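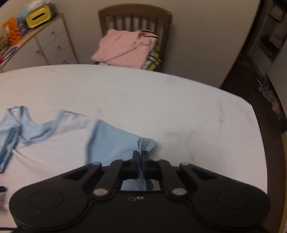 Asunto: faltan fichas después de importar el catálogo a Wavo. Tengo una colección de sobres de azúcar de cafeterías, más de 4000, y la llevaba en una hoja de cálculo hasta que la pasé a Wavo en lotes de 800. El último lote se queda en 789 y el programa dice que la importación ha terminado sin errores. Lo he repetido y sale lo mismo. Además, el filtro por color no encuentra bien los sobres azul claro (un azul como el de la prenda arrugada sobre la mesa blanca, con poca fuerza pero azul): unos salen en «azul claro», otros en «sin color», y en la hoja todos tenían el color puesto.

Abierto por: Jucélia Macedo
Producto: Wavo, versión de escritorio
Categoría: Importación y exportación
Prioridad: normal
Fecha de apertura: 17 de noviembre de 2023
Asignado a: Do-yoon Ahn

Datos que aporta la usuaria

Archivo de origen: CSV exportado desde la hoja de cálculo, separado por punto y coma.
Columnas: número, establecimiento, localidad, país, color de fondo, serie, estado, notas.
Mensaje al terminar: «Importación completada».
Ordenador: portátil con Windows 10, sin cambios recientes.
Copia de seguridad: sí, la hoja original está intacta.

Do-yoon Ahn
Hola, Jucélia. Por favor, no vuelva a importar el lote hasta que lo revisemos. Si se repite con la opción «Añadir siempre» activada quedan fichas dobles y luego hay que separarlas a mano. Necesito el CSV del último lote y el archivo de registro, que está en Ayuda > Registro > Guardar como. ¿Los lotes anteriores entraron completos?

Jucélia Macedo
Adjunto los dos archivos. Los anteriores entraron completos, los comprobé uno por uno con el contador de abajo. La opción que tengo marcada es «Omitir si ya existe». En el último lote están casi todos los sobres portugueses, sobre todo los de Bragança, que son los que más me interesa conservar bien porque de algunas cafeterías ya no queda ni el local.

Do-yoon Ahn
Recibido. En el registro, las filas que faltan figuran como «omitida: número existente». Wavo compara la columna «número» y, si encuentra ese valor, no crea la ficha. Por eso no avisa de ningún error: para el programa es el comportamiento elegido. Los números afectados tienen una letra al final, por ejemplo 312a y 312b. ¿Los usa para variantes del mismo sobre?

Jucélia Macedo
Sí. Cuando un sobre tiene el mismo dibujo pero cambia el dorso o el fabricante, pongo letra. Así lo hacemos en Clikurton, el club de intercambio, y es como están hechas las listas de todos. No puedo cambiar la numeración porque los demás me piden los sobres por ese número.

Do-yoon Ahn
No hace falta cambiarla. El campo «número» está configurado en su catálogo como numérico, y en ese modo Wavo lee las cifras y descarta la letra. 312a y 312b se convierten en 312, que ya existía. Hay que pasarlo a texto:

Cierre el catálogo y haga una copia del archivo .wvo en otra carpeta.
Ábralo de nuevo y vaya a Catálogo > Campos > Número.
En «Tipo», elija «Texto».
Marque «Ordenar como número» para que el 2 siga apareciendo antes que el 10.
Guarde y espere a que termine de reconstruir el índice.
Importe otra vez el último lote con «Omitir si ya existe».

Jucélia Macedo
Hecho hasta el punto de guardar. El índice tardó bastante y la ventana se quedó en blanco un rato, pero terminó. Antes de importar pregunto: ¿las fichas que ya estaban con la letra perdida se corrigen solas?

Do-yoon Ahn
No, la letra no se guardó en su momento. Si la primera variante que entró fue la 312a, ahora está como 312 y habrá que escribirle la letra. Puede localizarlas ordenando la hoja original por número y mirando solo las que llevan letra. Hágalo antes de importar; si no, la 312a entrará como ficha nueva y quedará repetida.

Jucélia Macedo
Corregidas las que tenían letra. Importado el lote: ahora marca 800. He mirado las de Bragança y están todas, incluidas las dos variantes del mismo café que daba por perdidas. Sigue mal lo del color.

Do-yoon Ahn
Lo del color es aparte. En el CSV hay dos escrituras: «azul claro» con un espacio normal y «azul claro» con un espacio de no separación, que en pantalla se ve igual. El segundo suele venir al pegar texto desde una página web. Wavo no lo reconoce en la lista de colores y deja la ficha en «sin color». Vaya a Herramientas > Buscar y reemplazar, elija el campo «color (texto original)» y marque «Normalizar espacios». Después, Herramientas > Reasignar colores.

Jucélia Macedo
Funcionó. En «sin color» quedan solo los transparentes, que están bien ahí. Las filas malas eran las que copié de la tienda Werkeo cuando compré un álbum ya clasificado, así que cuadra. ¿Se puede hacer que avise cuando omite filas?

Do-yoon Ahn
Por ahora solo en el registro. He pasado la petición a desarrollo para que el mensaje final indique las filas omitidas, pero no tengo fecha. Mientras tanto, compare el contador con el total de la hoja después de cada lote. Dejo el tíquet como resuelto; si responde a este mismo hilo, se vuelve a abrir.

Estado: resuelto
Causa: campo «número» en modo numérico; espacios de no separación en el campo de color
Petición derivada: aviso de filas omitidas al terminar la importación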